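Village Hall > Drurkthorpe Wednesday Lunch Club > Minutes > May

DRURKTHORPE WEDNESDAY LUNCH CLUB
Minutes of the May planning meeting, held in the small room after lunch had been cleared

Present: Bushra Tanoli (in the chair), Wajid Niazi, Razia Bhutto, Nusrat Lodhi
Minutes taken by: Naveed Gondal
Apologies: none received

1. Welcome and last month's minutes

Bushra welcomed everybody and thanked Razia for the lemon cake, which was passed round before we began and again at item 4. The April minutes were agreed with one correction: it was Nusrat and not Wajid who offered to bring the second kettle, and she would like it known that she did bring it, and that it is in the tall cupboard with its lead tucked inside.

2. Matters left over

The serving hatch still sticks. Wajid has rubbed a candle along the runner and feels it is a little better on the left-hand side. He will have another go with a bit of sandpaper when the weather is drier and the wood has had a chance to shrink back.

The box of odd lids has been sorted at last. Those that fitted nothing have gone, with the exception of the large blue one, which Razia is sure belongs to the flour tub.

3. Drinks at the table

We had a good long talk about this, and it was a very friendly one. Several members have said over the past few weeks that by the time the big jug has gone from one end of the table to the other, the people at the far end are halfway through their dinner and have had nothing to drink. Nusrat has sat at that end herself and says it is quite true. The jug is also heavy when full, and one or two of our older members would sooner go without than lift it.

Razia's suggestion was that we give up on the jug and keep to bottles, with one for each little group of places, and that drinks be poured before the plates come out. Wajid wondered whether a bottle would be slow. Bushra thought slow was no bad thing, as a thin stream is a good deal kinder to a small cup than the great slosh you get from the jug, and everyone had a story to tell about the jug. The cream-white bottle with the silver screw neck was generally liked, and the pink cup with it. 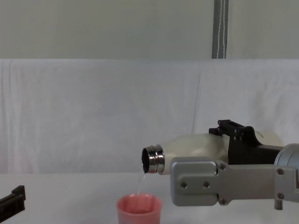
4. Cups

Following on from the above, Bushra asked how we were placed for cups. Nusrat had kindly been through the cupboard before the meeting and reported 27 of the plastic ones fit to use. She had put 2 to one side with splits in the rim, and these will go to the gardening group for seed.

It was asked whether we ought to go back to glasses. Razia made the case for them very nicely (she feels a glass makes a lunch into an occasion, and there was a lot of sympathy for that). Against this, the plastic cups are light in the hand, they do not frighten anybody if they go over, and they can be carried through in one trip. Wajid also spoke up for the pink, which he finds cheerful on a pale table and easy to spot for those whose eyesight is not what it was. We agreed to stay with plastic for ordinary Wednesdays and get the glasses down for the summer lunch, so that both sides were happy.
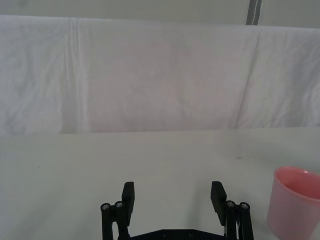

Pink cup on the pale tabletop (item 4).

On filling, it was agreed that cups should be left with a finger's width clear at the top. Anyone who wants more has only to ask.

5. Washing and putting away

Naveed said that bottles need more care than jugs, as you cannot get a hand inside, and asked for a long brush to be bought. Agreed. Wajid will look in Uritier when he is next in town, and if they have none he will try Ghauri on the way home. Bottles to be rinsed twice and stood to drain with their caps off. Please do not screw the caps back on for tidiness, however tempting it may be, as they go musty in no time.

Cups to be stacked in tens at most. Taller stacks have been leaning on the cupboard door, with the result that whoever opens it first on a Wednesday gets a surprise.

Tables to be wiped before the drinks are set out as well as after. Nusrat has a spray she is fond of and will bring it along.

6. Paper napkins

Bushra has been offered a box of 1000 by her sister-in-law, plain white, and nobody could think of a reason to refuse. Finding somewhere to keep them is another matter. Razia will see if there is space under the stage beside the Drirnovance banners.

7. Any other business

Razia asked that the person doing the potatoes please start them by 10, as last week they were late and the gravy had to be held back.

Nusrat has been asked for the plum crumble recipe by so many people that she will write it out and pin it up by the hatch.

Actions
- Wajid: long bottle brush; sandpaper for the hatch
- Nusrat: split cups to the gardening group; spray; crumble recipe
- Razia: space for napkins; try the blue lid on the flour tub
- Bushra: collect napkins; tell members about the bottles
- Naveed: label for the cup shelf

Next meeting: the second Wednesday of next month, after lunch, in the small room. Wajid to bring the cake.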